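Buying in bulk, one year on

31/08/2021

A year ago we started buying our dry goods in bulk from Keskin, out past the Gellport turnoff. It's 39 kilometres each way, so we only go when the list is long enough. Flour, oats, red lentils and rice make up most of it.

I kept the receipts. We spent $1,162 over the year, against more than $1,400 at the supermarket the year before. Petrol eats into that, and so did the 19 kilos of chickpeas I ordered by mistake.

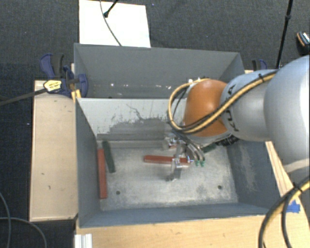 Posted by the author, home cook and blog owner

Storage was the hard part. Our pantry is narrow and gets warm in the afternoon, so the flour now lives in the laundry cupboard, in tubs with proper lids. I write the date on masking tape and use the oldest first. We lost one bag of oats to moths and I've been fussier since.

Next order goes in at the start of October. I'll halve the rice, skip the chickpeas and try the rye flour. If anyone local wants to split a sack, leave a comment.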